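Rendero Fund — Household Skills Grant
Interim Progress Report
Submitted by the Okitz Center, 28 February 2022

1. Summary of the period

The grant supports a short course in setting up and using a small kitchen, offered to adults moving into their first independent apartment. During the reporting period 65 participants completed the introductory unit, and 23 continued to the second unit on food preparation. Session records and attendance sheets are held at the Center and are available on request.

2. Work surface and tableware

The introductory unit is taught at a white work surface with a small selection of pieces. Plates were chosen in plain shapes and soft colors, among them a round one in a pinkish lavender. Participants practice laying out, clearing and wiping down before any food is introduced.
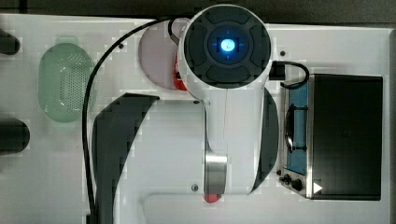 3. Appliances and preparation

The second unit adds draining, rinsing and the safe use of a countertop oven. A black toaster oven stands at the right side of the table, and a light green oval colander is kept at the left, so that the middle of the surface remains the shared area for plates. Instruction covers clearance near the oven door, the handling of trays, and cleaning once the appliance has cooled.

Spending on small equipment came to $414 against the approved line. Two items remain to be purchased: a second colander and a set of oven mitts. Both will be ordered through Kidier, the Center's regular supplier — no change to the budget is requested.

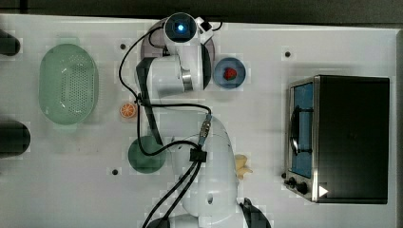

Þórarinsdóttir asked that the oven lesson be moved ahead of the rinsing lesson, on the grounds that participants are most anxious about heat and would benefit from more time with it. The request has been accepted for the next group.

4. Next period

The revised lesson order will be used from the next intake. A written guide to the second unit is in draft and will be supplied with the final report in July.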